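Speaker notes, home office talk, Odwood Library, 24 May 2024

Hi everybody, come on in, grab a seat near the front if you can (the mic is moody). Wait for the latecomers, then start.

So I've worked from home for 21 months now, at a desk I bought used from a Halvorsen catalog outlet, and I've made pretty much every mistake you can make with a home office. Tonight is me telling you about them so you can make different ones!

Start with the chair story. Keep it short this time. I spent 300 dollars on a chair that looked amazing and it wrecked my back in two weeks. Sit in the thing before you buy it, and sit for a good long while, with your shoes on, the way you'd really sit. Let people groan here.

Next, light. Put the desk sideways to the window if the room lets you. Facing the window I squinted all morning, and with my back to it I was a dark blob on every call. My old team at Clalteva used to call me the silhouette. Pause for the laugh, if there is one.

Then noise. I live over a bakery in Tedell and the mixers start early, so I'm a bit of an expert. A thick rug helped more than the fancy headphones did. Curtains too. Ask who has kids or dogs at home, show of hands, let a couple of people tell their stories but don't let it run past the break.

Okay, cords. People always perk up for this part, I don't know why. Plug the big stuff in first, figure out where the laptop wants to live, and only then start tying things down. I did it the other way around and had to cut every single tie.

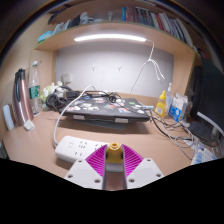

Should I plug a space heater into a power strip?
Please don't, plug it straight into the wall outlet, and keep it well clear of curtains and paper.

Slow down after that one, folks write it down.

Last bit is quitting time. I shut the laptop, put it in a drawer and go walk around the block, even in October when it's raining sideways. Mention the sign-up sheet by the door, then open it up for questions.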